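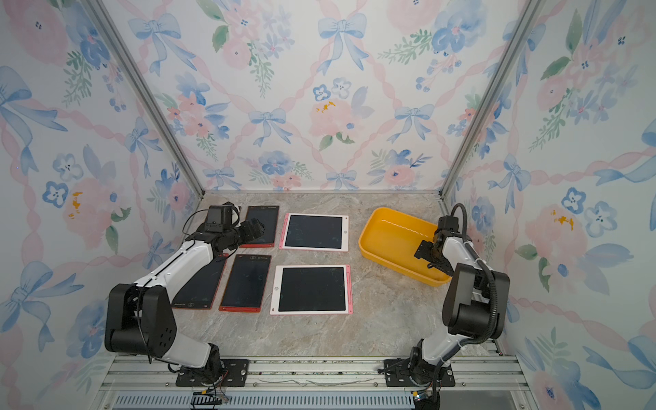
Figure 3. Two-arm workspace with five LCD writing tablets and a yellow tray.

4.2 Side order and the listening session

Our second question was whether the split between sides still shapes how people hear a free jazz LP. Fiore and Vestergaard had already gone through 262 small-press records from the Clukau collection, and what they found is a delight: on most of them the longest group piece closes side B, while side A opens with a solo or a duet. We wanted to know if listeners notice.

They do! We played the Aquino quartet's only album in both orders, and the people who heard it reversed kept describing the bass solo as an ending - one wrote "the lights going down" - even with a whole side still to come. The drummer's long brush passage drew the most comments either way, and we could happily have spent the entire paper on it.

Pressing size made less difference than we expected. Records issued in runs of 2,000 and 4,000 followed the same pattern, as did the Dukinico reissues, where the liner notes were new but the side breaks were kept. We return to those notes in Section 5.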